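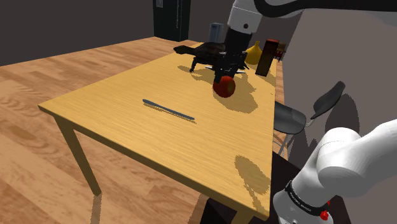
Sim cell, tabletop layout with knife. Gripper over the apple.

Ticket: Plilel rule checker rejects tabletop pick task, rule 4 (sharp item in shared workspace)
Queue: Montoya simulation support
Status: Closed, with a grumble
Severity: Started at low, went to high when the requester found the severity menu

Tuesday, 8:40 a.m. – opened by requester

We have a tabletop pick task that has run without complaint since we built it. Last night we moved to the new Plilel rule pack and now every episode is rejected before scoring. The message reads "R4: unsheathed edge inside reach, no declared keep-out." The edge is a knife lying across the middle of the table. The task is to pick up an apple. We don't ask the arm to touch the knife, look at the knife or have feelings about the knife.

It is also a simulated knife. Please turn off rule 4 for our project so we can get on with our week.

9:15 a.m. – support

Thanks for the report. We can't turn off rule 4 for a single project. The house standard says the sim cell follows the same rules as the floor, and it says so in bold, which I take to mean that this conversation has been had before.

Please send the scene config, the rule pack version and the log from one rejected episode. One is plenty.

9:50 a.m. – requester

Attached, 392 rejected episodes. The export button has no setting for one.

10:30 a.m. – support

Received, and so did my mailbox. First findings:

Rule pack is current. Scene config loads clean.
The knife is tagged "utensil, edged." Correct.
The keep-out block in the config is empty. The old pack read an empty block as "nothing to declare." The new pack reads it as "didn't fill in the form."
The arm's planned path to the apple is checked against the whole tabletop when no keep-out exists, so anything sharp on the table counts as being in the way.

So the checker is doing what the standard asks. Please declare a keep-out around the knife and rerun. Use the full length of the item, handle included, plus the margin in the Rukemia tool sheet. People like to fence off the blade and leave the handle hanging out. The rule doesn't allow for that, and neither does a wrist coming down at an angle.

11:20 a.m. – requester

Added the keep-out. Rule 4 now passes. Rule 13 fails: "carry height not stated." We have never stated a carry height. The arm picks up the apple and it goes up. I had thought the direction was implied.

11:45 a.m. – support

Rule 13 was always there. It runs after rule 4, so you never got far enough down the list to meet it in the new pack, and the old pack only logged it as a note. I looked at your older logs and there are more than 2000 of those notes. They were written to a file called "notes," where things go to be left alone.

What the rule wants is a number for how far a held object clears the table and whatever is standing on it. Take it from the tallest prop in the layout you're running. Don't take it from the object you're picking. An apple that clears an apple-sized gap can still be carried straight into the side of something taller.
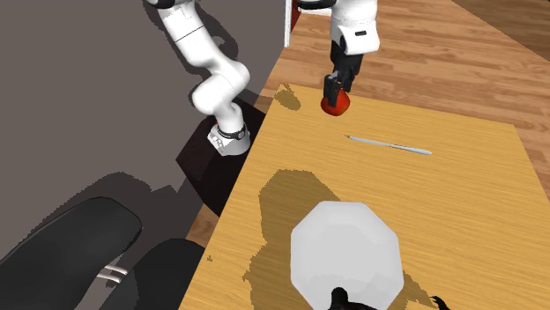 The check also applies from the moment the fingers close, and this is where most configs get into trouble. A lift near the far edge of the table has less room for error than one in the middle, and if the release point isn't declared the checker assumes the worst and drops the object on the floor in its head. You'll need three lines in the config: carry height, release zone, and what the arm does if the grip is lost. "Stop and hold position" is an accepted answer for the last one. "N/A" is not, and it catches a lot of people.

1:10 p.m. – requester

Question about the tallest prop. We shuffle props between layouts. Do I have to write a new carry height every time somebody swaps a vase?

1:25 p.m. – support

You can set one height for the whole prop library, using the tallest thing in it. It costs a little cycle time. Or you can set it per layout and remember to update it. I've read your notes file, so I'd go with the first one.

Same advice for keep-outs: tie them to the item tag, so that the fence moves when the item does. A keep-out pinned to table coordinates will go on faithfully guarding a bare patch of wood long after the knife has gone somewhere else.

2:40 p.m. – requester

Done. Carry height set from the library, keep-outs tied to tags, release zone declared, lost grip set to stop and hold. Reran the batch. Passes rules 4 and 13. One warning left: "operator seat inside stop-clearance zone." There's a chair near the table. It is scenery. It came with the room.

2:55 p.m. – support

If it came with the Tavness room template, that's a known one. The template tags all chairs as operator seats. Retag it as furniture if no person model is ever spawned there. If one is, leave the tag and move the chair.

3:05 p.m. – requester

Retagged. No warnings. I would still like it on record that the apple was never in danger.

3:10 p.m. – support

On record.

Resolution: config updated to meet rules 4 and 13. No change to the rule pack. Checker behavior is as designed.

Follow-up for support: change the R4 message to say "keep-out block is empty" when the keep-out block is empty. Filed separately, low priority, behind the export button.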